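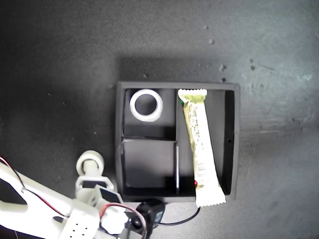 Sorting small parts in drawers and trays

Sort by how often a thing is used first, and by size second. Fixings used weekly go in the top drawer. Anything not touched since last November goes in a lidded tub on a high shelf, labelled on the end and the lid.

Dividers

Cut dividers 2 mm shorter than the inside width of the drawer. A tight divider bows in damp weather and the drawer sticks. Leave at least one long compartment for drill bits, pencils and files. Rolls and rings are best kept flat in a compartment only slightly wider than they are.

Load

A drawer 600 mm wide on plain wooden runners will take about 4 kg before it starts to drag. Screws are heavier than they look. Spread them over two drawers, with the heaviest boxes at the back. Rub the runners with candle wax twice a year and wipe off the excess.

Liners

Cut the liner from thin cork or rubber matting. Do not glue it. Lift it out over a sheet of newspaper to clear swarf and dust, then brush the corners with an old toothbrush.

Labels

Write the thread and length, not the job. "M5 x 20" is still correct next year; "shed door" is not. Musyoka Lyimo of Stiststead writes in to suggest pencil on masking tape, renewed when it lifts. Paint pen lasts longer on plastic but needs meths to remove.

Rust

Put a small cloth bag of dry rice or silica gel in each drawer of an unheated shed. Dry silica gel in a low oven and put it back once cool. Wipe loose steel parts with a lightly oiled rag before storing.

Next: sharpening chisels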